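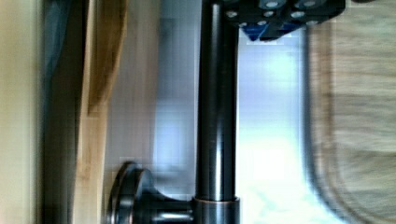
By the Stokine Schoolbooks editors
04/07/2023

Chapter 4. Where the Money Goes

A household budget is a written plan for the money that comes into a home and the money that leaves it. In the last chapter we looked at wages and how they are paid. In this one we follow the wages home.

Most families have some kind of budget even if they have never written one down. They know that rent is due on the first, that the heating bill is higher in January, and that the car will need tires sooner or later. What they often don't know is how much is left once those things are paid.

Economists sort household spending into two groups. Fixed costs stay the same from month to month, or close to it. Rent, loan payments and insurance are fixed costs. Variable costs change with what the family does. Food, fuel, clothing and entertainment belong here. The line between the two is not always sharp – a phone bill may be fixed for a year and then jump when the contract ends.

Take a family in the town of Idness with $2,000 a month in take-home pay. Rent is $500, well below what the same apartment would cost in a large city. The car payment is $300. That leaves $1,200 for everything else, and everything else is where most budgets go wrong.

Small purchases are the hardest to track. A snack here and a bus fare there rarely get written down.

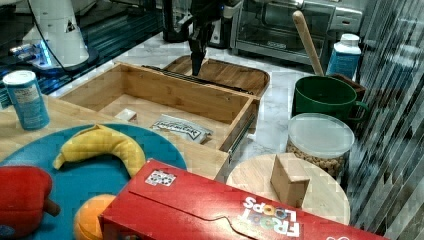 Why do families underestimate what they spend on food?

Food is bought in many small amounts, at different stores and by different members of the family, so no single receipt shows the total.

The usual remedy is a spending record. For one month, every purchase is entered on the day it is made, with the amount and a word or two about what it was. Cash and card purchases go in the same record. At the end of the month the entries are sorted into categories and added up. A sample page from the Berhe household record is printed on page 19, and you will need it for the first exercise.

Once the record is complete, the family can compare what it spent with what it earned. If income is larger, the difference is a surplus. If spending is larger, it is a deficit, and it has to be covered from savings or by borrowing. Section 4.1 explains how to calculate both. Section 4.2 takes up the Tekel Credit Union loan tables and the cost of borrowing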